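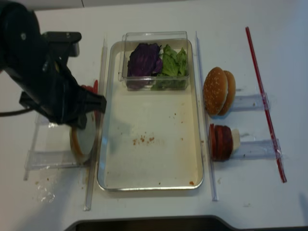

卡维塔提醒过一句：手册别从理论写起，新社员进门只想知道先插哪根线、先摆哪样东西，前两年那一版谁都没看完。行，这版就照她说的改，理论全部挪到附录，附录还没写，先欠着。

Burnudley 机器人社 汉堡组装项目
搭台手册 第三节：摆台、示教、复位
更新：2021年10月12日，赶在 Vostow 校际赛报名前先发出来，错别字见谅

3.1 开工前

只讲台面。机械臂上电、急停测试看第二节，没做完第二节的别往下翻。

需要的东西：
面包坯、番茄片、奶酪片、紫甘蓝、生菜
浅边金属托盘，一个
透明塑料方盒，装菜用
亚克力支架和长导轨
透明胶带（多拿一卷，每次都不够）
湿抹布、干抹布

注意：食材用过就扔，不许吃。台面不是厨房。

3.2 摆台步骤

1. 擦台面。先湿后干。胶带印子用指甲慢慢刮，别用刀片，上学期刮出来的道子现在还在。

2. 放两条长导轨，竖着，互相平行，中间留出托盘的位置。先别贴死。

3. 托盘放进两条导轨之间，推一推，左右不晃就行。晃的话挪导轨，不要往托盘底下垫纸。

4. 菜盒放托盘最上头那一端。紫甘蓝一边，生菜一边，不要拌在一起。菜叶要抖松再放，压成一团夹爪一夹就是半盒。

5. 两侧装支架。面包立着放，番茄片也立着放，一律用边着地，平躺的不好夹。奶酪片靠着番茄后面立住。

6. 检查支架有没有歪。从正上方往下看一遍，再蹲下从侧面看一遍。

7. 贴胶带。胶带要压平，翘起来的边会粘夹爪，粘上以后手指张不开，程序还以为自己抓到了东西。
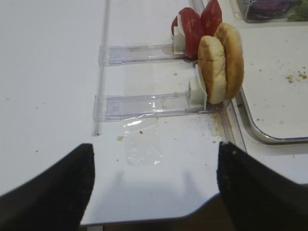 8. 贴完用手轻轻推每个支架，动了就重贴。旧胶带撕干净再贴新的，别一层盖一层，台面会越来越高，示教点就全不准了。

9. 清一遍面包渣。渣子掉在滑道里会卡，用小刷子扫，不要吹。

警告：手在台面上的时候，示教器必须放在搭档手里，状态为暂停。两个人一组，一个人不许单独摆台。没得商量。

3.3 示教与录程序

1. 速度先设到最低档。第一遍走空，支架上不放食材，只看路径会不会撞导轨。

2. 放食材，走第二遍。夹面包从两边夹，力度从小往上加。夹扁了就是大了，换一个新的重来，扁掉的面包别再立回去。

3. 番茄片最麻烦，滑。迪内希的办法是夹爪再往下探一点点，夹靠下的位置，成功率明显高。德皮卡不同意，她习惯夹正中。两种都试，哪个稳用哪个，记到表上。

4. 抓菜叶不追求分量。抓起来，停两秒，让多余的先掉回盒里，再移到托盘上方。

5. 每录完一段立刻存盘。文件名写组名加序号，不要写“最终版”，共享盘里已经有一堆最终版了。

6. 共享盘单个项目上限 4000 MB，满了会静默失败，不报错。录之前先看一眼剩余空间。

7. 录的过程中有人碰了桌子，这一段作废，哪怕看上去没问题。

备注：Sella 软件 1115 版之前的工程文件打不开新夹爪参数，先升级再录。升级包在 Subramaniam 教室那台台式机上，密码找埃兰戈要。

3.4 两段之间的复位

1. 机械臂回到起始位，确认停稳。

2. 补食材。面包补面包位，番茄补番茄位，别图省事随便插一个空位，程序不认食材只认位置。

3. 菜叶少了就添，添完抖一下盒子。蔫了的挑出来。

4. 看线。夹爪那根黑线容易绕到手臂下面，绕了就理顺再开始，硬拉会把插头拉松，修一次要等到三月份的经费。

5. 对照开工时的位置看一遍支架和托盘。偏了就推回去，推完再走一遍空程。
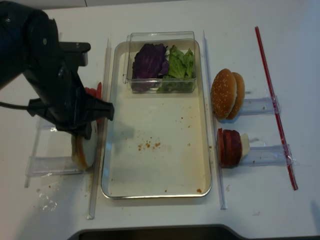
3.5 常见毛病

面包一碰就倒：支架口太宽，往里收一点再贴。

番茄粘在夹爪上不下来：夹爪擦干，张开角度调大。还不行就换切厚一点的。

托盘一直往外跑：底下有油，托盘和台面都擦。

位置每次都差一点点：八成是有人挪过底座没说。重新标定，步骤见第二节。

程序中途停住：先按暂停，再找原因，不要伸手去拨食材。

3.6 收工

食材全部倒掉，菜盒和托盘洗净晾干。亚克力用软布擦，不能用酒精，会发花。示教器充上电。在登记表上签名，写清楚今天录到第几段、哪段作废。

有问题群里找戴安妮，晚上十点以后别打电话。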